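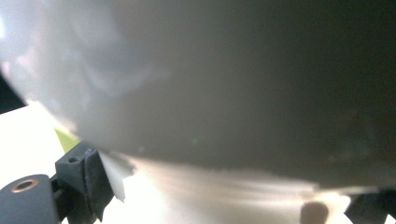

Figure 1. Camera view with a white object very close to the gripper. Parts of the gripper are visible in both lower corners.

Zileo: A Pair of Hand-Held Grippers for Recording Kitchen Tasks
Final report, Workshop Project
Premcombe College, Pletton site

1. Summary

Zileo is a pair of hand-held grippers with a camera on each one. A person holds a gripper in each hand and does an ordinary job with them, such as moving bottles or emptying a dish rack. The video is saved so that it can later be used to teach a robot arm the same motion. I built both grippers over 9 weeks in the Ghaffari shared workshop and used them to make 168 recordings. The grippers work well on bottles and other stiff objects. They work less well on soft or thin things, and the camera placement on the first version was a mistake that I only partly fixed.

2. Background

Recording a person moving a real robot arm is slow, and the department has one arm that is booked most of the term. A hand-held gripper gets around this. The fingers have the same shape as the ones on the arm and the camera sits in the same place relative to them, so the video looks close to what the arm's own camera would see. Other people have built tools like this and published their designs. I did not copy one directly, but I read several before starting and the general layout is not new.

My goals were to build two matching grippers from parts I could make or buy cheaply, to record a set of tabletop tasks, and to find out which parts of the design got in the way.

3. Build

The body and fingers are printed in dark gray plastic. I started with a shiny filament and changed to a matte one because reflections off the fingers were showing up in the video as bright streaks that moved when the hand moved. The matte parts also hide layer lines better.

Each finger has a broad flat pad that faces inward. The pads bolt on, so a worn one can be swapped without taking the rest of the finger off. I drilled out the first set of screw holes by hand and they came out crooked. After that I put the holes in the drawing at the right size and left them alone.

Where a screw has to come in and out often, I used a threaded metal insert pressed in with a soldering iron. Two of these went in tilted. One could be straightened while the plastic was still warm, and the other part had to be printed again. I would tell the next group to practice on scrap first.

The trigger is a lever under the first two fingers of the hand. Squeezing it closes both gripper fingers by the same amount. The return spring in the first version was too strong and my hand got tired after a few minutes. A lighter spring fixed that, but the gripper now opens more slowly, and on fast tasks it is possible to pull away before the object is fully released.

The camera is mounted above the hand and points down between the fingers. It has a wide lens so that the fingertips and a good part of the table can be seen together.

4. Recording setup

All the tabletop recordings were done on a light wood table. The objects were things already in the workshop kitchen, mainly bottles. I did not buy anything specially for it. 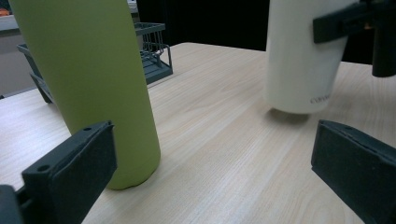
Figure 2. Two-bottle task. The white bottle is lifted just clear of the table while the green one stands on it. The pads of the near gripper are open in the foreground.

The two-bottle task was the one I spent the most time on. One gripper picks up a bottle, moves it, and sets it down again, and the other stays out of the way or gets ready for the second bottle. It sounds simple, but the height when setting down matters a lot. From the camera above, a bottle just over the wood looks nearly the same as a bottle standing on it. The main clue is the shadow underneath. When the lights in the workshop were dim the shadow was weak, and I sometimes let go early and the bottle dropped the last little way with a knock. I marked these recordings in the log so they can be left out of training.

Each session started with a short check: trigger moves freely, screws tight, lens wiped, storage card not full. I skipped the last one once in April and lost an afternoon of recordings.

5. Results

Of the 168 recordings, 9 had to be thrown out completely. The causes were a loose camera cable, a full card, and one session where the camera had turned slightly on its mount. The rest were kept, some with notes.

Stiff round objects gave the best recordings. The flat pads hold a bottle firmly as long as it is gripped near the middle. Gripped too high, it swings.

The worst problem was objects coming too close to the lens. Figure 1 is an extreme case. Most of the view is taken up by one pale surface, badly out of focus, and very little of the table or the task can be made out. There is not much a learning program could do with that. The camera focuses at a fixed distance, so anything near it turns into a blur. Bright white objects make this worse by throwing off the exposure, and whatever else is pale nearby loses its detail too.

I moved the camera mount up and back in the second version. This helped with bottles and cups. It did not help much with large objects, since they fill the view from almost any position on the tool.

6. Problems not solved

The camera mount can still twist if the tool is bumped. A second screw would stop this, but the bracket has no room for it without a redesign.

The opening between the fingers is a little too narrow for the widest bottles.

The two grippers were meant to match and they nearly do. The left one has slightly more play in the lever. I could not find the cause and ran out of time to take it apart again.

No training was done with the recordings as part of this project. The arm was not free before the deadline, so I cannot say yet how useful the data is.

7. Next steps

Redesign the camera bracket with two screws and a small key so it only fits one way. Add a lamp over the table so the shadows are the same in every session. Try a camera with automatic focus and check whether the focus hunting is worse than the blur. Print files, the parts list and the recording log are in the Zileo folder on the workshop drive.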